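4.2 Collecting demonstrations by remote control

All demonstrations used in this paper were recorded on the two-arm bench at the Sturkholm site between January and the end of the collection period. The operator sits behind the bench and moves a pair of lighter leader arms, and the two follower arms copy the joint angles. No force is fed back to the operator's hands. We kept this simple setup because the Liao baseline was trained on data recorded the same way, and a change of interface would have made the comparison in Section 5 hard to read.

The task set is called Histwood. It has 31 tasks, all of them built from small household objects that can be picked up by one gripper. Of these, 10 need both arms at once, for example holding an item with one gripper while the other works on it. The rest can be done with either arm, and the operator was free to choose. We did not tell operators which arm to use, and this choice turns out to matter for the results on handovers (Section 5.3).

Each operator practiced a task until they had finished it 3 times in a row without a drop. Practice runs were saved but are not part of the training set. After practice, the operator recorded episodes in blocks. Between episodes the objects were moved by hand to new positions, without a fixed pattern. A printed grid was tried early on and given up, as the trained policy began to fail whenever an object was placed between grid points.

An episode starts when the operator presses a foot pedal and ends with a second press. Joint positions, gripper openings and camera images are logged against a common clock. Episodes were marked as good, usable or bad by the operator right after recording, and a second person checked the marks later from video. Where the two disagreed, the episode was left out. The final set holds 1,866 episodes. Slow but correct episodes were kept. We also kept episodes in which the operator missed a grasp and tried again, provided that the second try worked. Removing them gave smoother motion in early tests but left the policy with no way to recover after a miss.

4.3 Objects and clutter

Objects were not cleared away between tasks. Items from one task stayed within reach of the arms during the next, and small debris was not always wiped off the tabletop. The walls of the enclosure carry a high-contrast black-and-white pattern. Other wall coverings are used at the Jokby site, where the same software runs on a second bench, and results for the two sites are given separately.

Thin, flat and hanging objects gave the most trouble. A remote control, for instance, offers two narrow sides to the gripper and a face full of buttons that should not be pressed. Operators learned to come down on it from above with the fingers nearly closed and to lift it before turning it. With the part held by its end, the far end can swing when the wrist stops suddenly, so the lift was done in one slow movement. The follower arms lag the leader arms slightly, and new operators tended to correct for this lag too strongly.

Figure 3 shows the bench with the left gripper holding a remote control over the table.

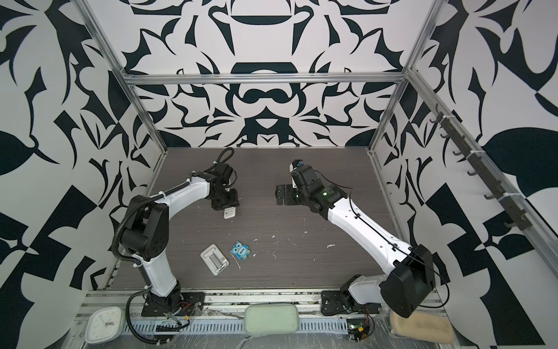 R. Histwood-Liao

Figure 3. Two-arm bench used for recording. The left gripper points down and holds a white remote control with gray buttons. A flat white tray with a metal clip and a small blue owl-shaped toy lie on the table in front of it.

For tasks of this type the idle arm was left wherever the operator last stopped it. Its joint values are still logged, and the policy is trained to predict them together with those of the working arm. We tested a variant in which the idle arm is masked out of the loss. It learned the one-arm tasks a little faster but did worse on tasks where the second arm has to join in late, and it is not used in the main results.

Two limits of the procedure should be noted. First, with no force feedback, operators judged grip strength by eye, and the recorded gripper openings are often tighter than the object needs. Second, the good, usable and bad marks rest on the outcome of the task and say little about the path taken. Episodes with the same mark may differ a great deal in length. We return to both points when discussing failed rollouts in Section 6.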